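Karkis River Anglers
Minutes of the July General Meeting

Marilou Fajardo called us to order at 7:00 and thanked everyone for coming out on such a muggy evening. She gave a special welcome to the folks who had driven down from Fivinbridge, and reminded us all that there was peach cobbler in the back and that it would not keep. The June minutes were read and approved with one correction (the spring cleanup was at the Furnival boat ramp, and your secretary is sorry for the mix-up).

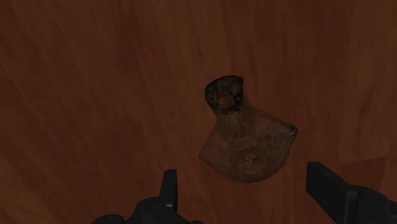
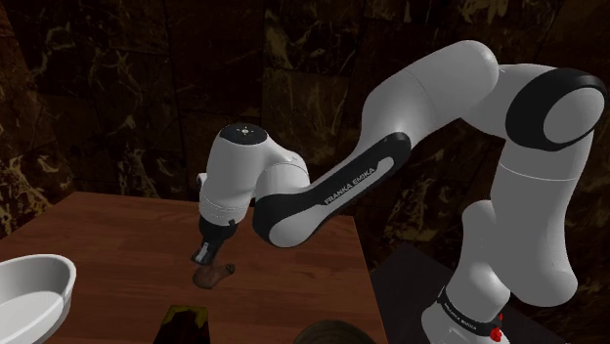
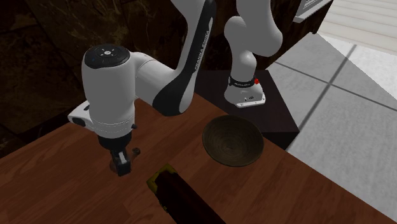
Can a member bring a guest to the September float without paying a second fee?
One guest per member may come along free, as long as the guest's name is on the sign-up sheet before the August meeting.

Old Business

Demetrius Crenshaw gave a good long report on the trout stocking at Gruturham Creek, and it was a pleasure to hear him so cheerful after the dry spring we had. The hatchery delivered 1,000 rainbows, and they went in at the two lower pools, with 200 browns held back for the stretch above the mill. Demetrius asks everybody to please leave that upper stretch alone until the fall — he knows how tempting it is, and he says he has been tempted himself. There was some friendly back and forth over whether wading should be allowed there in the meantime. We settled on staying out of the water entirely.

The new bench at the Furnival ramp is paid for. It still needs a coat of stain.

New Business

Marilou brought up the beginner casting class. Last year's ran 90 minutes, which the younger kids found long and several of the grown-ups found too short, so she would like to split it into two groups. Moved, seconded and passed with a great deal of goodwill. Anyone with a spare 5-weight rod they could lend is asked to bring it to the next meeting with a name taped on the butt.

We also talked over raising $2,000 toward bank repairs below the Karkis bridge, where the path has slumped again. A fish fry was the favorite idea, with a fly-tying raffle close behind. Demetrius offered his fryer, and Marilou will ask about the church hall. Tabled until August so we can look at prices.

Meeting adjourned at 8:40, after which a good many of us stayed to hear about the big smallmouth that got off at the Fivinbridge riffle.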